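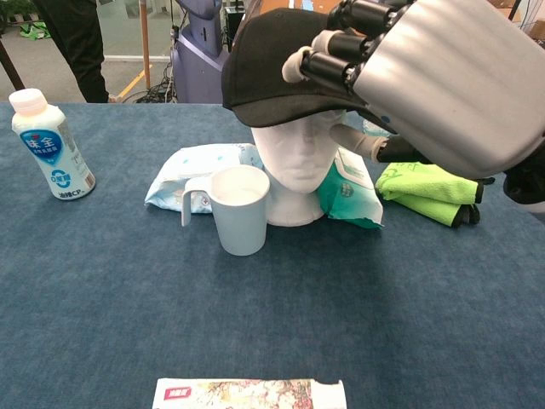
Chapter 7

Planning Contact with Soft and Light Objects

7.1 Scope of this chapter

The planners developed in Chapters 4 to 6 treat the world as a set of rigid bodies. Each body has a fixed shape and a pose, and the planner looks for an arm path that keeps clear of all of them until the final approach. This is adequate for boxes on a shelf. It is less adequate when the object to be moved changes shape under the fingers, or is so light that the first touch shifts it.

A baseball cap has both faults. The brim is stiff enough to be held and thin enough to be missed. The crown holds its shape when nothing presses on it and folds when something does. If the cap is placed on a head form, the hand must also work close to a second object which it is not meant to push. The cap is used as the running case throughout this chapter, and the exercises at the end refer back to it.

The reader should be familiar with the grasp notation of Section 5.2 and with the event queue introduced in Section 6.4. No knowledge of cloth simulation is assumed. A short account of mesh models is given in Appendix C, but none of the methods below depends on it.

7.2 The software used

All listings in this chapter are written for Plarkus, the planning library used in the rest of the book. Perception is handled by Toseo, which takes a pair of camera images and returns a list of labelled regions, each with a rough surface and a confidence value. The two programs communicate through a shared scene table. Toseo writes to the table; Plarkus reads from it and never writes back. Readers who use a different perception package need only supply rows in the same format (Table 7.1).

Motor commands are issued by a separate process, Plarkach, which runs at a fixed rate and holds the joint limits. A plan rejected by Plarkach is returned with error code 1605 and the index of the first joint at fault. The code covers position, speed and torque limits alike, so the joint index should always be logged with it.

7.3 What the scene table must contain

For rigid objects a label, a pose and a shape are sufficient. For the objects treated here three further fields are required.

The first is the support field, which names whatever the object is resting on. A cap may rest on a head form, on a folded cloth or on the mat itself, and the height at which the fingers should close differs in each case. Early versions of Toseo left this field blank for any object in contact with more than one surface. The present version writes the surface with the largest overlap and lists the others after it.

The second is the yield field, a number between 0 and 1 that states how far the surface may be expected to give way. It is a crude measure.

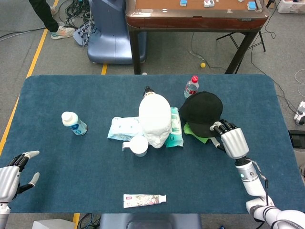 It does, however, allow the planner to rank candidate contacts on the same object. The brim of a cap is given a low yield and the crown a high one, and Plarkus will then choose the brim unless told otherwise. A packet of wipes has a high yield over most of its face and a lower one along the sealed ends. Bottles and mugs are treated as rigid, with a yield of zero.

The third is the keep-still flag. It marks an object that may be touched but must not be moved. With the flag set, the planner permits a path to end in light contact with the object and adds a cost for any force along the table plane. The head form carries this flag in every listing in this chapter.

7.4 Two hands and one table

When both arms can reach the work area, the planner must decide which hand acts and where the other waits. The simplest rule assigns the object to the nearer hand and parks the other one outside a fixed boundary. The rule is safe but wasteful, as it forbids the idle hand from steadying anything. Section 7.6 replaces it with a reservation scheme, due in its original form to the Stetsiuk project, in which each hand claims a volume for a limited time and gives it up when its part of the plan is done.

The reservation scheme has one known weakness. If both hands claim overlapping volumes in the same planning cycle, neither claim is granted and the cycle is repeated. In the test set supplied with the book this occurs in 39 of the recorded plans. A tie-break based on arm number removes the fault and is left as Exercise 7.3.

7.5 A first listing

Listing 7.1 reads one row from the scene table, selects a contact on the brim and requests a path for the right hand. It does not check the result. Error handling is added in Listing 7.2, and the reader is advised to run both against the stored scene in file 57 before connecting an arm.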